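The great slipper pile-up, and what I did about it

So the slippers finally beat me. It was a Wednesday, I was carrying a basket of towels down the hall in my socks, and I trod on a clog that had been kicked over onto its side (heel end up, of course) and said a word that Mum wouldn't have liked. Towels everywhere. The dog thought it was brilliant.

We are a shoes-off house and always have been. I grew up with it, and when Sérgio moved in he took to it straight away, which I put down to our old carpet in Nyanda and how much red dirt came in on everyone's boots. But a shoes-off house turns into a slippers-on house, and slippers breed. There are the ones for inside, the ones for the washing line, the ones for visitors, the ones Sérgio wears to put the bins out and swears are "outdoor" even though they live beside the couch. By the end of winter there's a drift of them at the back door and you can't open it all the way.

I'd been putting it off because I had a picture in my head of one of those lovely built-in benches with the cubbyholes. I even got a quote! A joiner over in Climano wanted more than I paid for my first car, so that was the end of that. My friend Marlene Kettler said to stop dreaming about joinery and get everything up off the floor and onto a table where I could see it properly. She's right about most things to do with cupboards, so I did.

First job was a wash. The rubbery sort are easy, thank goodness. Bucket of warm water, a squirt of dish soap, an old toothbrush for the holes in the clogs, then out on the back step in the shade. I don't leave them in full sun any more after I shrank a pair of Sérgio's one January. They went a whole size down and curled at the toes like something out of a pantomime. The fluffy ones got a cold cycle in a pillowcase and came out looking a bit startled, but clean.

Then the sorting. Pairs together, singles in a sad little heap, and anything with a split sole straight in the bin before I could get sentimental about it. The pink slides are staying, no argument, they're the comfiest things I've ever put on my feet and the wide strap means I can get them on without bending down. The cream clogs are staying too. I like a clog for the garden - the holes let the water out if you've overdone it with the hose.

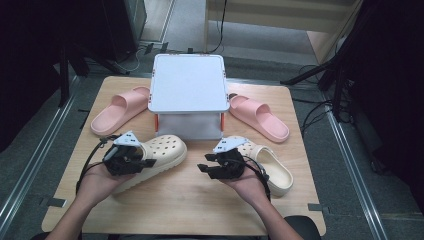 How many pairs of slippers does one person need by the door? Two, I reckon: one to wear inside and one you don't mind getting muddy.

Which sounds very strict now I've typed it, and I'll admit Sérgio has negotiated a third. Everything else has gone up to the linen cupboard in a tub, and the visitor pairs live on the bottom shelf of the hall stand, soles down, sorted more or less by size. My sister came for lunch and found herself a pair without asking, so I'm calling that a win.

For the back door itself I ended up with a low rack from Stindus, which was 30 dollars on the markdown table with a scuff along one side. I've turned the scuff to the wall. It's 70 centimetres wide and tucks in beside the door with just enough room for the broom. I did look at the Veton one with the little drip tray, and it's a nicer colour, but it stuck out too far and I know whose shin would have found it.

I also put down an old bath mat underneath. Not glamorous! It catches the grit though, and I can give it a shake over the rail and chuck it in the wash with the tea towels... well, not with the tea towels. With the dog's blanket.

The rule now is that you put your slippers on the rack facing the wall when you take them off. Sérgio puts his facing out, because he says it's quicker to step into them, and I've gone along behind him turning them round all week. Marlene thinks I should let that one go. I'm thinking about it.

Next up is the drawer under the phone, with all the dead batteries and the keys to goodness knows what. If anyone has a good way of storing spare keys, leave me a comment, I'm all ears.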